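Cleaning dome push buttons without fogging the tops
Workshop and Repairs > Switches and controls

Posted by Ifor Samuel
Thursday, November 8, 2018

I have a set of large round push buttons with coloured dome tops, the sort used on quiz boxes and game cabinets. They came out of a community hall in Kemeys and have had years of hands on them. The tops are translucent plastic as far as I can tell. The bases are black.

I cleaned one with a general kitchen spray in September and the dome went slightly cloudy. It has not come back. I would like to do the rest without repeating that. Three things I need to know:

What cleaner is safe on the domes if I don't know which plastic they are.
Whether I need to take the domes off, or whether wiping from above is enough.
What sort of cloth. I have paper towel, old cotton T-shirts and a bag of terry rags.

The buttons are not wired to anything at the moment. Some of them stick slightly when pressed off centre. I assume that is dirt in the gap but I have not opened one.

Branwen Trevor
Member, Hinley

Cloudiness after a spray cleaner is usually one of two things: residue, or a fine crazing of the surface caused by solvent. Check which before doing anything else. Wash the dome in lukewarm water with a drop of dish liquid, rinse, dry, and look at it under a desk lamp from a low angle. If the haze has gone it was residue. If you can see a network of tiny lines it is crazing and the dome should be replaced.

For the others, use water and plain dish liquid only. No ammonia, no acetone, no methylated spirits. Polycarbonate and acrylic are both common for these tops and they do not tolerate the same things, so keep to what suits both.

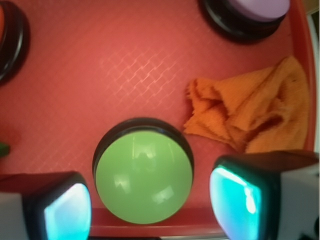 Surface dirt and dirt in the gap need separate treatment. For the surface, a damp cloth wrung out hard and one pass around the dome, then a dry one. Terry is fine for this provided it is clean. It does shed when it gets old, and a rag with fuzzy edges like the orange one beside the green button should be kept for the tray and the bases, with something smoother for the final wipe. Fibres catch where the dome meets the black ring, and after a few presses they work down into the plunger. A glossy top will also show every streak, so finish with the dry cloth while there is still a trace of moisture on the plastic.

For the gap, take the dome off. On most types the base unscrews or the switch holder twists out from underneath, after which two tabs on the plunger can be pressed in and the top lifts away. Do not lever it from above with a screwdriver. Keep the spring with its own button, as the spring rates are not always matched across a set.

Work on a tray with a rim. The springs roll.

Wash the plastic parts at no more than 30 degrees and leave them to dry overnight before reassembly. No water on the switch or lamp holder. A soft dry brush is sufficient there.

Sticking when pressed off centre may not be dirt. If the plunger still binds when clean, apply a very thin film of silicone grease to the guide ribs. Petroleum grease can attack some plastics.

Prys Howells
Member

I just use glasses wipes. Never had a problem with mine, but I only have 4 of them and they don't get much use.

Khôi Lý
Member, parts and spares

Agree with Branwen on the dish liquid. Check glasses wipes before use, as many contain isopropyl alcohol. That is generally tolerable on polycarbonate for a quick wipe but I would not use it on acrylic that is under stress, for instance around the clip tabs.

If the first dome is crazed, measure the outside diameter of the top and the diameter of the threaded part of the base before ordering. Colours vary between batches. I replaced two Hudix tops on a panel of 21 and the new greens were visibly lighter than the old ones. It was simpler to move the odd ones to the end of the row.

Paper towel: avoid it on the domes. It leaves fine scratches that show up once the lamp is on.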